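Wiki > Robotics > Events and Demos > Varkemeck Open Day

Varkemeck Open Day

The Varkemeck open day is a yearly walk-in event where a small mobile robotics outfit lets regular people see how its delivery robots learn to get around. I've been keeping this page going since my own first visit, so forgive the "I" all over it (the other editors have given up on me).

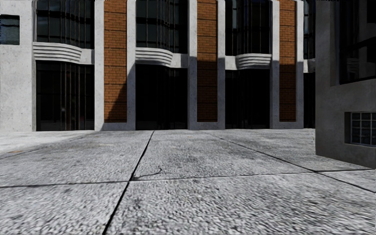 The whole thing is built around simulation, and that surprised a lot of folks who showed up hoping to chase a robot down a hallway. You do get to see a real one, but most of the day is spent with Dorkar, the program Varkemeck uses to practice driving in made-up city blocks before anybody puts wheels on a sidewalk. I loved this part! I went in thinking I'd be bored by a screen and ended up sitting through the same session twice.

Background

Varkemeck began as a side project of people who had worked on warehouse carts, and they'll tell you pretty cheerfully that outdoors was a shock to them. Warehouses have flat floors and steady lights. Outside you get shadows that move, dark glass, cracks, stains, and big open stretches of gray paving where one slab looks an awful lot like the next. The open day started when a neighbor asked what the carts were for, and it grew from there. The edition I know best is the one held on 12 Jul 2021, and most of this article comes from my notes on it.

The plaza demo

The main demonstration is called the plaza run. The robot starts out in a wide paved square with brick-and-concrete buildings around it and has to work out where it is from what it sees. There are no people or cars in this one on purpose. Welington Barros, who ran the session I sat in on, explained that they start with an empty square and add the busy stuff in later lessons, so when something goes wrong they know it's the buildings or the ground that caused it.

He spent a long time on windows. Dark ground-floor glass set back in the shade can read as a gap, and a robot that believes in a gap will happily plan a path into it. Brick, on the other hand, is a gift (his word), with all those regular rows to lock onto. The catch is when a shadow cuts across the brick at an angle, and you get an edge that isn't part of the building at all. Somebody's kid asked why they didn't just delete the shadows. Welington said he'd love to, then turned the sun around to show us how the robot's guess about its position drifted. It came back after a bit of driving.

The full practice set that year held 2647 runs. We watched 11 of them, and 2 ended with the robot giving up and asking for help, a little orange message in the corner of the screen. I was oddly proud of it for asking.

Hands-on session

After the demo you can take the controls yourself. Groups are kept to 10, and each person gets a turn steering through the square with a plain game controller. It's harder than it looks! The view sits low, so the ground fills a lot of what you see, and I kept losing track of which way the seams ran. A man next to me got across on his first try and was pretty smug about it.

Other exhibits

Rosetti brought wheels and suspension parts you could pick up and squeeze. Kárason had a table about depth sensors, with a sheet of glass to wave your hand behind, and the line there was long all afternoon. The real cart did slow laps of the parking lot until its battery ran down.

Visiting

Entry has been free every year I've gone. Sign-ups open in June and the hands-on spots go first, so grab one of those and worry about the talks later. Bring a hat if you plan to watch the parking lot laps. The coffee is fine.

11 comments | 2 shares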